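Cereck Club Gripper Kit
$300 per kit, 20 kits left

We put this kit together for the after-school crowd at Larnar, and we've been tickled by how many other clubs have asked for one since (keep the emails coming!). It has two fingers, a hand grip and all the screws, plus a few spares for the ones that roll under the bench.
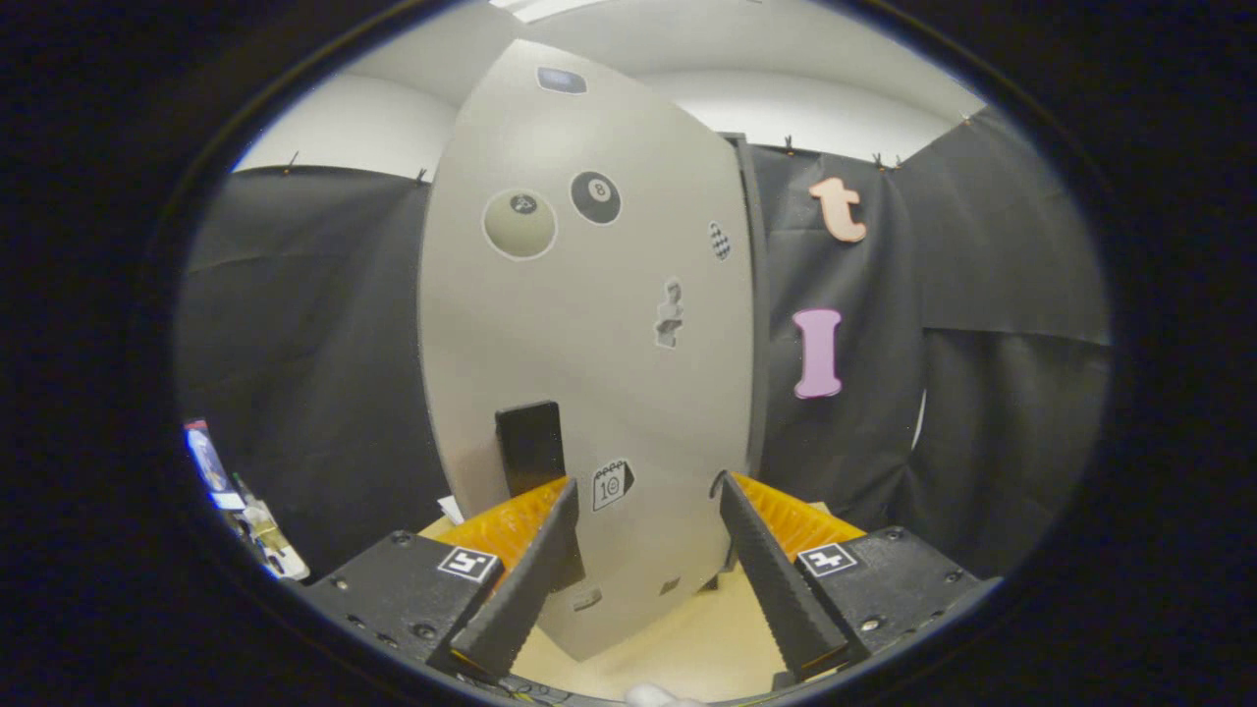

Students can start with picking and placing small things and work up to the Brerov challenge in August. Order by 28th May and we'll tuck in the printed workbook.

Item no. 627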